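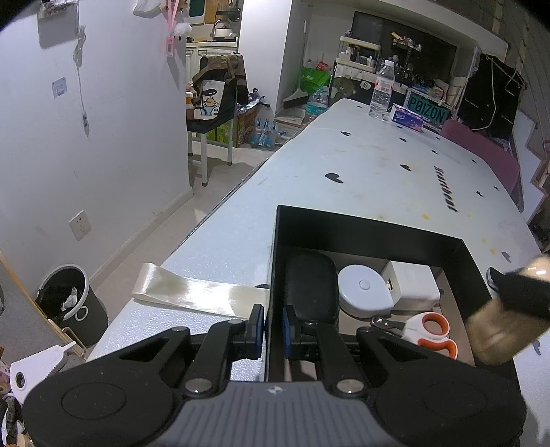 An open black box on a white table, with a rounded black case inside.

How to Build and Register a Starter Deck in Dostideck

Players entering ranked play in Dostideck must register a legal deck before the first match of a season. The procedure takes a few minutes and may be completed on a phone or tablet. The instructions apply to the standard format only.

Before you begin

Your account must be linked to a Jeltero ID, and the tutorial campaign in Atville must be complete. Accounts that have not finished the campaign can open the deck editor, but the Register button will remain gray. The current standard pool contains 362 cards. Cards from retired sets stay in your collection and are marked with a broken seal.

Step 1. Choose a leader

Open the Collection menu and select New Deck. The editor will ask for a leader, and this choice determines which two factions you may draw from. New players are advised to select the Harbor Warden, whose ability restores a small amount of health each time a defender is played. The leader cannot be changed after registration.

Step 2. Fill the deck

A standard deck holds 20 cards, not counting the leader. You may include up to two copies of any common or rare card and one copy of any epic card. Use the cost filter at the top of the editor to check your opening turns. A deck with fewer than six cards costing one or two energy will often have nothing to play in the early rounds.
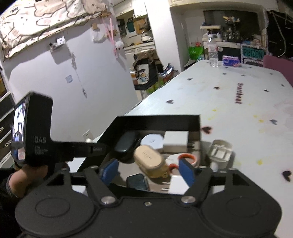 If the total is correct but the editor still shows a red border, open the Details tab. The usual cause is a card from a faction your leader does not permit. Remove the card and select Refresh.

Step 3. Test the deck

Select Practice and play at least one match against the Onyshchenko opponent, the strongest of the computer-controlled decks. Practice matches do not affect rank and award no gold. Changes made during practice are not saved unless you confirm them on the results screen.

Step 4. Register

Return to the editor, select Register, and confirm the deck name. Registration costs 2000 gold and is charged once per season. Registration for the present season closes on 10th October. A deck submitted after that date will be held for the following season, and the gold will not be refunded.

To replace up to three cards after registration, use the Amend option in the same menu. Amendments take effect at the next daily reset.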